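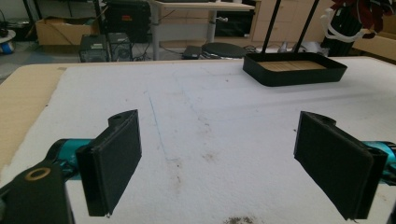

White foam on my work table is getting dirty, how to clean or replace it?

Asked by Orninura, 21 Jan 2020
Category: Home workshop and hobby room
Viewed 407 times

Hello to all. I have a work table in the room where I also keep my computers, and I covered the top with a sheet of white foam so that small parts do not jump away and the surface is not so hard for the things I put on it. I like it very much for this. But the foam is not nice any more. It has greyish smudges and stains in many places, there is one brownish dirt mark near the side where I sit, and also a thin blue line, which I think is from a pen. The surface is a bit uneven too. At one side the foam does not reach to the end of the table, so a strip of light brown stays bare and the dust collects along this border.

I tried a dry cloth on the grey marks, and it only made them wider. Before I try something stronger I would like to ask:

Can such foam be washed with water and soap, or will it be destroyed?
Is there a way to take off the pen line?
If I must buy a new sheet, how do I fix it so that it stays flat and covers up to the edge?

I do not know exactly what kind of foam it is. It came as packing material around a bookshelf and I cut it with a kitchen knife. There is also a stand with two thin rods in a black tray at the far corner of the table, and I would prefer a solution where I can lift it away and put it back without much work.

Thank you for your help, and excuse my English please.

Answer from Useo
Marked as helpful by 6 people

I have the same kind of covering on my sewing table, so I can tell you what I do.

First, find out if your foam takes in water. Put one drop on a corner you do not need and wait two minutes. If the drop stays on top like a small ball, the foam is closed and you can wash it. If the drop goes in, it is open foam like in a cushion, and then it needs a long time to dry and you should take it off the table for washing.

For closed foam I use lukewarm water with a little washing-up liquid and a soft sponge. Press lightly and lift, do not rub in circles. Rubbing is what made your grey marks wider, I suppose, and with packing foam it also pulls small crumbs out of the surface. Afterwards go over it with clean water and let it dry flat. Not on the radiator! Mine went curved like a roof and never came back.

The brown mark I would leave until it is fully dry and then lift the loose part with sticky tape before any water comes near. If it is earth or dust, water first makes it into mud and pushes it deeper.

The pen line is more difficult. Ballpoint ink sometimes goes away with rubbing alcohol on a cotton bud, but please try it on an offcut. Some foams become sticky or get a small hole from it. Never use nail polish remover with acetone, it can melt certain white foams in a few seconds. If the line stays, well, it is a work table. I have many lines on mine.

The unevenness you cannot wash out. Sometimes it helps to turn the sheet over, and then you have a clean side also. I would perhaps begin with this, before all the washing.

Answer from Shen

just buy new one. packing foam is cheap, cleaning it takes a whole evening and it looks the same after. use double sided tape

Answer from Jakitz
Marked as helpful by 2 people

About your third question, because the others are already answered.

Measure the table top itself and not the old sheet, otherwise you copy the old mistake and the bare strip will be there again. Buy the foam a little bigger than the table, lay it on with the extra hanging over on every side, and let it rest for one night. Foam that was rolled needs this time to become flat. Then cut along the edge of the table with a long, new blade. A kitchen knife tears more than it cuts, so the border becomes rough and holds the dirt.

I do not agree with tape over the whole surface. When you want to change the foam next time, it comes off in small pieces and the glue stays on the table for ever. I put narrow strips of double-sided tape only along the back edge and the two sides, and leave the front free. Then you can lift the front and clean under it.

For the stand I would not cut a hole in the foam, although some people do this. If the tray is wide it stands well enough on thin foam. If it moves too much, put a thin board between the tray and the foam.

One more thing which helped me: keep a cheap cutting mat or a piece of thick paper in the place where you work most. All the pen marks and the dirt come on this, and you change it when it is ugly. My last foam stayed white from September until I moved house.

Comment from Orninura

Thank you all. I made the test with the water drop and it stays on top. I will turn the sheet first, as Useo wrote, and look how the other side is. Jakitz – which thickness do you use?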